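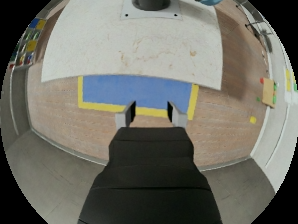 Figure 4. Wrist view in Talpur, baseline render, gripper open.

4.2 Camera and controller trials

Two questions here. First, does the wide wrist lens keep enough of the fingers and the table in view to be any use for closing on a block. Second, does the Valero controller get more out of that view than the plain position controller we started with. All runs in this section are simulated. The real arm is left for section 6.

The lens is the awkward bit. A narrow lens gives straight table edges and a big clear view of whatever is being picked up, but lose the arm's place over the table for one moment and there is nothing to recover from. With the wide lens the table edges bow, the shelf in the corner leans over badly, and anything near the rim is squashed. In return the policy gets both fingers, the front edge of the table and a good stretch of floor, all at once. We kept the picture as it comes, black corners included. Straightening it first was tried in April and dropped – it cost time on every step, and the stretched outer part of the picture was mostly blur.

The gripper body takes up a lot of the lower part of the view. We did try masking it out. Made little difference to the position controller and made Valero worse, we think becuase Valero uses the finger pads as a reference when it works out how far open it is. Mask removed for everything reported below.

The second render setting uses different lighting values and a different floor tint. Same room, same table texture, gripper again fully open. The point was to see whether either controller had quietly learned the floor colour. Rasha Issa had found this sort of thing in an earlier set of runs, where a policy did well until the floor was swapped, then drifted to one side on every reach.
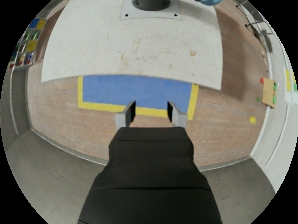

Figure 5. Second render setting. Fingers open, table clear of loose objects in front of the base.

Neither controller drifted this time. Start pose is the same in both settings and the first few steps of each reach were close to identical when laid over each other. The stains and veins on the tabletop were left in on purpose. A plain white top was easier for both controllers and told us less.

Trials were run as follows. Each controller got 200 attempts per render setting, with the block positions drawn from the same list, so every start was met by both. An attempt was stopped after 14 seconds of simulated time. A grasp counted if the block was between the pads and clear of the table at the stop. Half-grasps (one corner pinched, block still dragging) were counted as misses, which is harsher than our earlier report. Numbers from the two should not be compared.

The blocks are cream letter blocks with coloured letters on their faces. The letter itself plays no part in the task. It does help when going back over the recordings by eye, as you can tell which block is which and which way up it has ended. In the attempt below the block with the black Q is between the fingers, and the Q is upside down from the wrist camera. Two more blocks are to the right, one on the tan sheet and one past it on the bare tabletop. The sheet has a shadow across its left part, and the gripper covers some of it as well. Shadows of this kind were the main thing we worried about with the wide lens. Block edge, shadow edge, sheet edge, all near each other and all slightly bent.
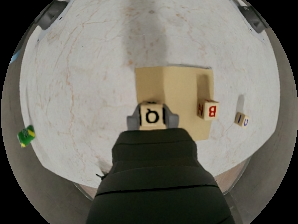 4.3 What went wrong

Most misses fell into two groups. Position controller: closed early, one pad on top of the block rather than beside it. Valero: closed late, or opened again after a good first touch and went looking for a better one. The second is more annoying to watch but easier to fix. Raising the closing threshold to 70 per cent of its full value got rid of most of the re-opening. We have not tuned it further.

We also swapped the Skuvden fingers for the Markmont pair on a short set of runs. The Markmont pads are longer and hide more of the block just before contact. No usable result yet, the finger model had a wrong joint limit and the runs need doing agian. Eliseo Ibarra has the corrected model.

Open point – a neighbouring block close to the one being picked. Both controllers nudge it. We do not count this as a miss at present and probably should.

Category: Robotics > Grippers and Control

Related items
Wide lenses on the wrist: notes on calibration in Talpur
Skuvden and Markmont fingers, a first bench comparison
Floor colour and other things a policy should not learn
Valero controller: settings used in sections 4 to 6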